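Sortierabend Kleinkram – kurzer Stand und ein paar Bitten

5. April 2024

Nur schnell, weil der Rundbrief heute noch rausmuss. Der Sortierabend für die Spielzeugkisten ist durch, jedenfalls der erste. Es bleibt einiges liegen, deshalb dieser Aufruf. Wer wenig Zeit hat, liest bitte wenigstens den Absatz mit den Tüten.

Also: Angekommen sind die Sachen aus der Haushaltsauflösung in Badthorpe und der Rest vom Winterbasar. Alles bunt durcheinander. Plastiktiere, Bälle, Becher aus Spielküchen, Puppengeschirr, Bommel, Glitzerzeug, Schnüre, einzelne Puzzleteile (die meisten leider ohne Puzzle). Dazu Bauklötze in drei Größen, die nicht zueinander passen. Am ersten Abend haben wir 40 Tüten gepackt, geplant waren 60. Fehlen also noch welche, und für die brauchen wir vor allem Tiere und Bälle. Becher haben wir wirklich genug. Bitte keine Becher mehr.

Zu den Tüten: Pro Tüte ein Tier, ein Ball, ein Teil zum Rollenspielen und etwas Weiches. Kein Glas, keine Batterien, nichts mit Nadel oder Klammer. Bei Schnüren bitte aufpassen – lange Schlaufen kommen ab, auch wenn es hübsch aussieht. Für die Kleinen unter drei gibt es eigene Tüten, da gehört nichts rein, was durch die Papprolle passt. Die Papprolle liegt in der Schublade beim Fenster. Bitte auch wieder dort hinlegen, letztes Mal war sie im Altpapier.

Ablauf wie gehabt. Erst grob sortieren in die Metallwannen, dann abwischen, dann auf den Tisch zum Packen. Was klebt, kommt in den Eimer. Was kaputt ist, kommt weg, auch wenn es weh tut. Ein Dino mit abgebrochenem Bein ist kein Geschenk. Ein Dino mit Kratzern auf dem Rücken schon, die kriegt man mit Zahnbürste und etwas Spülmittel recht gut hin. Stofftiere und Bommel bitte in den Wäschesack, die werden zusammen gewaschen, 40 Grad, und dann an der Leine getrocknet. Nicht in den Trockner, das gab im Winter Filzklumpen.

Die Wannen nach dem Sortieren auskippen und auswischen, in den Ecken sammeln sich immer Krümel und Papierschnipsel. Auf dem Boden der Wannen sind Schrammen, die gehen nicht mehr raus, da braucht keiner mehr mit Scheuermilch ran. Wir haben es versucht, es bringt nichts. Wer Resico-Reiniger hat und loswerden will, gern mitbringen, unserer ist leer.

Das Glitzerzeug: alles Silberne, Girlanden, Ketten, Folienschleifen, erst mal zusammen lassen. Das verheddert sich sowieso. Es wird für die Dekokiste gebraucht und nicht für die Tüten. Wer Geduld hat und gern Knoten aufmacht, darf sich melden, das ist eine schöne Arbeit für nebenbei.

Abholung der fertigen Tüten übernimmt Driver, wie beim letzten Mal. Die fahren im Juni die große Runde, bis dahin muss alles beschriftet sein. Auf jedes Etikett nur die Altersgruppe, sonst nichts. Die Etiketten von Swanson kleben diesmal besser, haben wir getestet, aber bitte erst aufkleben wenn die Tüte zu ist. Sonst reisst sie beim Falten ein.

Noch was: Der Teppich im Raum ist dunkel und schluckt alles. Perlen, Knöpfe, kleine Bausteine, man sieht sie einfach nicht. Also am Ende einmal mit der flachen Hand drüber, bevor der Staubsauger kommt. Letztens waren zwei Würfel und eine Puppensocke im Beutel. Und den Holztisch bitte nur feucht abwischen, nicht nass, die Kanten quellen sonst auf.

Die nächsten Termine hängen am Brett neben der Tür. Eintragen reicht, anrufen muss niemand. Kinder dürfen mit, aber dann bitte auch etwas zum Malen dabei haben, sonst wird jede Tüte wieder ausgepackt (verständlich). Kaffee ist da, Kuchen wäre schön, Milch bitte selbst mitbringnen.

Kommentare

bommelfee: Ich nehm die Knoten! Kann das Silberzeug auch mit nach Hause nehmen, wenn das ok ist. Hab abends eh die Hände frei.

kistenschlepper62: Hab noch eine ganze Tüte Plastiktiere vom Dachboden, Bauernhof und Dinos gemischt. Einfach in den Flur stellen?

Redaktion: Ja gern, linke Seite, bitte nicht vor die Heizung. Und danke!

anni_vom_eck: Zahnbürste stimmt, aber bitte eine weiche. Bei der harten geht die Farbe mit ab, hab ich bei einem grünen Krokodil gemerkt :(

Kontakt: über das Redaktionsfach im Eingang | © Rundbrief Spielzeugkisten | Nach oben 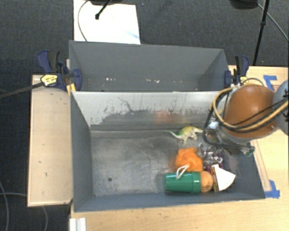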